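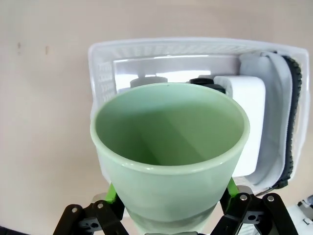 The green one, with the basket it lives in behind it

Gilura Home Forum > Kitchen and Dishes > Favorite cup thread, August

sangvu_clay
OK, I have to start this month's thread because I'm completely in love with this cup. Pale sage on the outside, and then the inside goes from a kind of mint near the lip down to a deeper green at the bottom. I keep looking into it before I pour anything! The rim is rounded and glossy and it's so nice to drink from. It came in a box of odds and ends from Pramen (the secondhand place by the canal, open until 6 on Thursday) and I paid next to nothing for it.

Two questions. Does anybody know who makes these? And do you keep your ceramic cups in a basket or on a shelf? Mine is a white see-through plastic one with the little slots all over and I love it, but my sister says I'm asking for chips.

teapot_ridge
Oh that's a lovely color. I'd guess Lollerik, they did a whole run of tapered cups in soft greens. Is there a mark on the base?

sangvu_clay
No mark at all, just a bare ring where the glaze stops.

teapot_ridge
Hm, then maybe not. All of mine are stamped.

M. Lamrani
Your sister is right, sorry! I kept mine in a basket for years and every one of them has a nick in the rim. Cups slide when you pull the basket out. Shelf, one layer, no stacking.

dishrack_dee
I'm going to disagree with Mounir here. A slotted basket is great for cups if you don't overfill it. Air gets in from the sides so nothing smells stale, and you can lift the whole lot out to wipe the cupboard. I put a folded dish towel in the bottom and I've had 17 cups in mine through two moves with zero chips.

M. Lamrani
17 in one basket?? How big is this thing?

dishrack_dee
Big! It's meant for bathroom towels. And they're small cups, most of them espresso size.

M. Lamrani
Well, the towel on the bottom does nothing for the cups knocking sideways. But if it works for you I'm happy for the cups.

oldkiln
Can't help with the maker from one picture. A smooth satiny outside like that could come from a hundred potteries. I will say the shape is a good one, narrower toward the base so it sits well in the hand. I threw some 2000 cups before my wrists quit and tapered ones were always the first to sell.

sangvu_clay
2000! Do you have any left? Please post them, I want to see all of them.

oldkiln
I have 10. My daughter has claimed the rest. Will get them out of the cabinet on the weekend.

teapot_ridge
Went and compared with mine. The Lollerik rim is much thinner, so I take it back. Could be one of the Đinh cups? Those have a rounded lip.

sangvu_clay
Ooh, going to look those up now. And I've put a dish towel in the basket AND moved the green one to the shelf, so everybody wins except my sister, who wanted the cup.

dishrack_dee
Give her the basket, then you need a bigger one anyway :)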